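What I've Been Eating (and Not Eating) Since February

Hello again, you lovely people! It's been a while since I did a kitchen letter, and a few of you have written in to ask whether I'd given up on cooking altogether. I haven't. I did have a pretty lazy February, though, and I think there were 8 nights in a row where dinner was toast with something on it (once it was toast with more toast, if you count croutons).

Anyway, what got me going again was a clear-out. I opened the cupboard over the stove looking for cinnamon and a bag of lentils fell on my head. Then I found the other bag of lentils. Then the barley, and a tin of chestnuts I bought two Christmases ago when I was going to be the kind of person who makes stuffing from scratch. So I decided I'd eat my way through the cupboard before I bought anything else, apart from milk, eggs and fresh fruit and veg. I gave myself $27 a week for those and stuck the number on the fridge.

Week one was great. I was so smug! I made a barley soup with the end of a celery and a parmesan rind, and it was the best thing I'd eaten all winter. My friend Wanpen Phetsri came over and had two helpings, then asked for the recipe, and I had to tell her there wasn't one. (Wanpen, if you're reading: onion, celery, barley, rind, a lot of pepper, and leave it alone for an hour and a half.)

Week two was mostly lentils. I like lentils. I liked them less by Thursday.

By then I was putting most of my $27 into fruit, which I didn't expect at all. I'm usually a banana-on-the-way-out-the-door person and that's the end of it. But when your dinners are all brown you start wanting something juicy and cold, and I got really into pears. The Tamayo market on the corner of our street has had good ones, and they sell them singly, so you can get one that's ready now and one for the weekend.

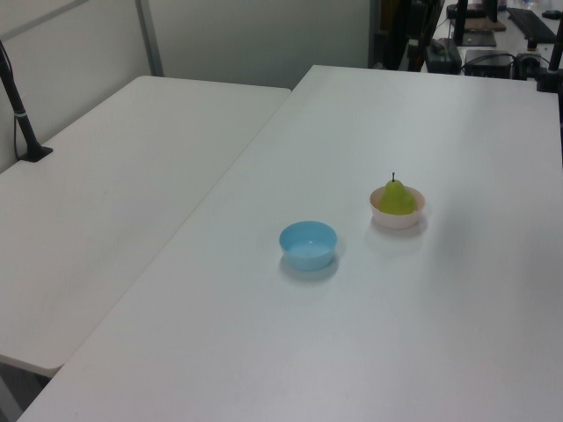 One pear, two bowls, and a good stem on it.

My pear tip, which I got from Josefien Verschueren at the market, is to press very gently up by the stem. If it gives a little there, eat it today. If you wait until the fat part is soft, the middle has already gone to mush and you'll be sad. I'd been pressing the wrong end my whole life! Hard ones go on the counter in a paper bag, and once they're ready they can sit in the fridge for a few days.

I've been having them sliced over oatmeal, or with whatever cheese is about to go off. On Sunday I cooked a couple in a pan with butter and a spoonful of brown sugar and ate them standing up at the stove. I did mean to share those.

The chestnuts, for anyone wondering, went into a mushroom pasta and were fine. A bit sweet. I wouldn't go out and buy another tin for it, but I'd make it again if one rolled out at me. The thing I can't find a use for is a big jar of pickled walnuts. I tried one on a cracker and then I had a glass of water and a sit down. If you know what to do with pickled walnuts please, please write back, and I'll try anything that doesn't need an oven thermometer (mine says 109 degrees whatever I do to it, including when it's in the drawer).

A few odds and ends before I go. Several of you asked about the dried beans I mentioned last time. They were the Atance ones, the big white kind, and yes, I soak them overnight with a good pinch of salt in the water. I know some people say salt makes the skins tough. Mine have never been tough, so I'm carrying on.

The soup swap is back on, too! We're meeting at my place again, and you need to bring soup in something with a lid that seals. Last time there was a minestrone on the back seat of my car and I can still smell it when the sun's out. Bring an empty jar as well so you've got something to carry your swap home in. If you have a spare ladle, bring that, and put some tape on the handle with your name on it.

Next letter I'm going to have a go at flatbreads, mostly to use up a bag of rye flour that's been looking at me since the fall. Send me your pickled walnut ideas before then!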